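Print this page
E-mail this page

Speaker notes – Nilteo meetup, 7th August

Start without slides. Say hi, thank Annelies for the invite, ask who here has ever taught somebody to drive. Good, keep those hands up if you yelled. (Wait for the laugh, move on if there isn't one.)

Showing a robot a job is a bit like that, except the robot never argues and copies every single one of your bad habits. When we started at Stekik in May I had this funny little wiggle before every grasp. Guess what the first trained model did? It wiggled! Every time!

Two ways of showing. By hand: you grab the arm and walk it through the motion. Lovely for feel, but your own arms end up in the camera view. By remote control: you stand back, move a pair of leader arms, and the real ones follow. Takes people 15 minutes to stop fighting it and a day or so to get good.

Numbers, keep it quick – 2938 demonstrations, 12 operators, one task family: toy food and a plastic container. Mention that we threw out plenty of early ones, mostly mine.

Slow down for this bit. Pausing is the killer. If you stop to think in the middle of a reach, the robot learns to stop there too, and it may never get going again. So decide first, then move. I talk myself through it out loud before I touch anything: pepper, over, down, let go.

Next slide, leave it up while I talk about picking which arm goes first.
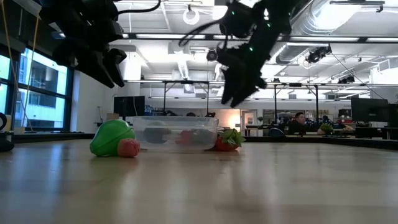

Nadja Imhof wrote back after the dry run that I make it sound as if smooth demos are all we want, and that she would keep the fumbles too, so long as the operator recovers from them, or the model never learns how to get out of trouble. She's right, and I've added it. Say it here: keep the good recoveries, label them, drop the ones where you gave up.

Then the Kosus clip, 2 minutes, no sound. Questions after that.

Print | E-mail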